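July 25, 2019

**Skidum drops the whiteboard round from its hiring loop**

Quick one before I head out. Skidum, the Prevcombe scheduling software company, has stopped asking engineering and product candidates to solve problems on a whiteboard. The change went live this week and covers every open role on the Esel team plus the support desk.

In its place: a paid work sample. Candidates get one task, a small one, pulled from old Esel tickets. They have 9 days to send it back and are paid 700 dollars whether or not they move on. Then a single call to talk it over. No second panel.

The company tried it out in May with 30 applicants for two product roles. Both jobs were filled, and the hiring leads asked to keep the format. Skidum hasn't published the scoring sheet but says two people grade each sample without seeing the name, school or past employers. Grades go in before anyone opens the resume.

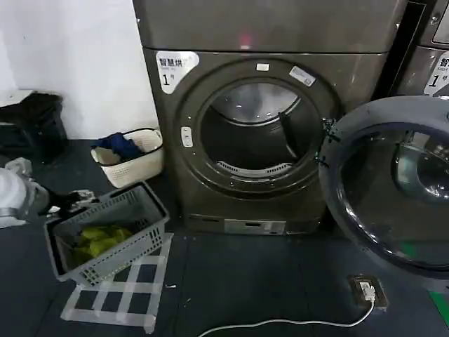 ## What changes for people already in the pipeline

If you had a whiteboard date booked, it's canceled. You should have an email with a link to pick your task window. Check spam, a few people on the local jobs board said thats where theirs landed.

Senior roles get a longer task and 1000 dollars. Same deadline.

Interns are not included for now. They keep the old phone chat.

## Any one else doing this?

Mohmand, across the river, has used work samples for its testers for a while but doesn't pay for them. A spokesperson said by email that the policy is "under review" and wouldn't go further than that. Expect some pressure there, the two firms hire from pretty much the same pool.

Some grumbling too. A few applicants wrote that a take-home task is still hard to fit around a full-time job, paid or not. Skidum says extensions are available on request, no reason needed, and that asking for one is not passed on to the graders.

Openings are on the Skidum careers page. The Esel listings get updated first, support desk after that.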